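Acta de la reunión de mantenimiento - célula de manipulación Goltby
Septiembre, 9:30 h
Asistentes: Kalevi Rissanen, Brenda Dawber, turno de mañana
Redacta: B. Dawber

1. Acta anterior
Se aprueba sin cambios. Queda abierto el pedido de dedos de recambio a Skurkitz.

2. Mesa giratoria
Rissanen repasa el estado del puesto de la mesa de cinta verde. El agarre de los recipientes cilíndricos se hace ahora con 200 ms de espera tras el cierre de los dedos. Se acuerda mantener ese valor y revisar la holgura de los dedos cada 300 horas de servicio. La limpieza de la cinta y de los rodillos corresponde al turno saliente, con paño sin pelusa y la mesa parada.

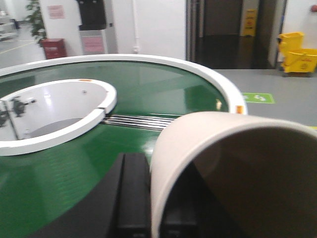
Kalevi Rissanen objeta que 300 horas es demasiado en este puesto y pide bajar a 200, al menos hasta que lleguen los recambios. Recuerda que en la última revisión hubo que reapretar los dos dedos. Se acepta 200 horas de forma provisional.

3. Puesto de dos brazos
Se cambió la pinza del brazo derecho y se repitió la puesta a cero. El par de apriete de la brida queda anotado en la hoja del puesto. Pendiente la sujeción del cable del brazo izquierdo: cuelga por delante de la cubeta azul y hay que recogerlo con bridas, dejando lazo suficiente para el giro de la muñeca. Las pruebas se hacen con vasos dentro de la cubeta y las dos pinzas enfrentadas.

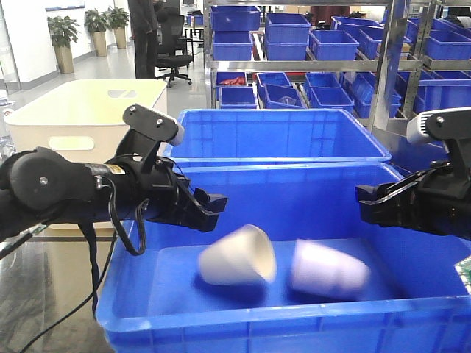 La altura de aproximación se fija en 560 mm para ambos brazos, medida desde la base. Quien cambie una pinza debe repetir la puesta a cero antes de pasar a automático - también si monta la misma pieza que ha quitado. Dawber actualizará el procedimiento, que todavía remite al modelo anterior de Iwasaki.

4. Repuestos
Quedan 11 tornillos de brida en el armario. Se pedirá una caja a Rokovham junto con las almohadillas.

5. Tareas
Rissanen: recoger el cable del brazo izquierdo y revisar los tornillos de los soportes superiores.
Dawber: procedimiento de cambio de pinza, pedido a Rokovham, reclamación a Skurkitz.

Se levanta la reunión a las 10:15 h.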